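Old Dell towers – strip or keep whole?

zamfira_v
I've been given a Dell desktop tower and I'm having such a good time with it! Lid off, on its side, and everything clips in with little blue plastic catches. You barely need a screwdriver. The drive sits in a tray with blue handles and the slot covers have blue clips too, so I want to take the lot out and sort it into tubs. 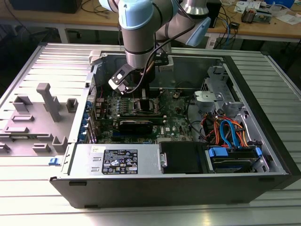 Before I pull the SATA cables I'll put a bit of tape on each end, as I never remember which went where. Graphics card first, or drives?

fajardo86
Card first, every time. It's in the way of everything else. Lovely cases, these.

Marites Dalisay
Drives first for me. You can get the tray out without touching the board at all. And please don't split it up! A whole tower goes to a good home far quicker – our Sirnbridge swap table had 41 bits left over in July, and every one was a loose part.

fajardo86
Disagree, loose power supplies always go. I'd have that one tomorrow.

zamfira_v
Ooh, now I'm torn. Might clean it, put it all back and see if it boots. Keep the side panel somewhere safe, Marites?

Marites Dalisay
Yes! Flat, under the bed. Mine got trodden on.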